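Session 3: Pocket money, chores and the word "fair"
Soken Family Evenings, Laxdal Centre
Notes to take home, Saturday, March 30, 2019

I talked far too fast at the end this morning, so I've typed up the bits I galloped through as well as the bits we did properly. If you missed the session you should be able to follow most of it, though you won't have had the argument about dishwashers (you had to be there).

Where we started

I asked everyone to write down what they got as a child and what they had to do for it. The answers were all over the place. Coins on a Saturday, nothing at all, whatever was in Grandad's coat pocket, the change from the shop if you went without moaning. Hardly anyone had what you'd call a system! Keep that in mind when you're lying awake worrying that yours isn't good enough.

I got paid for washing the car. My brother got paid the same for "helping", which meant holding the hosepipe and pointing it at me. I'm still cross about it, and I think that's useful to know as a parent, because children remember the unfairness long after they've spent the money.

The two ways of doing it

Most families end up in one of these, or somewhere in the muddle between them.

Money for jobs. The child does something, the child gets paid. It's simple, children understand it straight away, and it feels like real life. The trouble comes when you ask them to bring a plate through and they say "how much?" You've put a price on everything, and it's very hard to take the price tags off again. The other trouble is the child who decides they don't need money this week, thanks, and goes back to bed.

Money no matter what. The child gets a set amount because they're part of the family, and the jobs get done because they're part of the family too, and the two things never meet. I lean this way myself. It does mean you need some other way of getting the bins out, and you can't snatch the money back every time you're annoyed. I have done exactly that, more than once, and it never got me anything but a slammed door.

A few of you said you do a mixture, so a set amount with extra on offer for big jobs like clearing out the shed. That seems sensible to me. Write the big jobs down somewhere, with the price next to them, and stick to it even when you're feeling generous (or skint).

How much?

I'm not giving you a number. I know you all wanted one, and I saw the pens come out. It depends what the money has to cover. A ten-year-old buying sweets and a fourteen-year-old buying bus tickets and lunch are doing quite different things, so make your list of what's in and what's out first, then do the sums. Have the same chat again when something changes, like a new school or a phone.

And please don't go by what "everyone else" in the class gets. Everyone else in the class is telling their parents the same story about you.

Cash or an app?

We spent longer on this than I'd planned. Some of you use Drerkix, where the money goes on a card and the child sees it on their phone. I can see why. You never have change on you, they never lose it down the back of the sofa, and you can set it up once and forget about it.

My worry is with the younger ones. A number on a screen going down doesn't feel like much when you're seven. A jar getting emptier does. I'd stay with coins for as long as you can bear it and move over when they start going to the shops on their own.

Older ones selling their old clothes and games on Osisell came up too. My view is that if they bought it or were given it, the money's theirs, but ask first about anything a younger cousin might have been promised. Check who's paying the postage as well, or it'll be you.

Saving

Don't start with something enormous. If you tell a nine-year-old to save 1,000 of anything they'll give up by teatime. Pick something they can reach in a few weeks, let them get it, and let them be disappointed if it turns out to be rubbish. I know it's painful to watch. Try very hard not to say "I told you so", and if you must say it, say it in the car on your own.

December is its own problem. Presents, fairs, the school raffle, everybody wanting something at once. Some families give a bit extra that month and call it present money, and I think that's kind.

Things to try before next time

Ask each child what they think pocket money is for. Write down the answer and don't correct it.

Choose 2 jobs that everybody in the house does without pay, grown-ups included.

Choose 2 jobs you'd happily pay for and agree the price together.

If grandparents are slipping them notes on the quiet, have a gentle word, or decide you don't mind. Either's fine, but do decide.

Bring your answers along, even the grumpy ones. We'll be on bedtimes next, so expect more shouting.
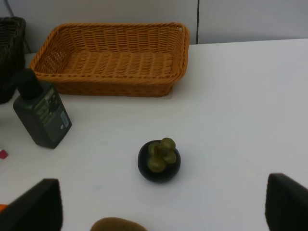
Bethan Orrell
Course tutor, Soken Family Evenings

I run the parenting sessions at Laxdal and have two teenagers who say they should be paid for being in the examples. Spare copies of the earlier handouts are at the front desk.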